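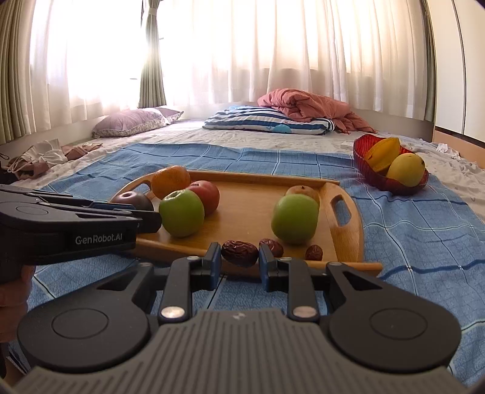
Dates all winter

2023-12-08

I bought another box of dates from the Sotelo stand at Taswood market this morning. It cost 14 dollars, up from last year, and I paid it anyway. The big soft ones sell out first, so I was there when they opened.

I eat one or two in the evening with tea. The rest go into oatmeal, or get chopped up for the loaf I make most weekends. The loaf takes 39 minutes in my oven. The recipe says 50, and at 50 the bottom is black.

For storage I use a glass jar with a tight lid. In the cupboard they stay good for a few weeks. In the fridge they last until February, but they get firm and the sugar comes out on the skin as pale spots. It isn't mold. Ten minutes on the counter softens them enough to pull the pit out.

I tried the pitted ones from Sumar last month. They were dry and I won't buy them again.

Next week I want to try stuffing a few with walnuts and a little salt.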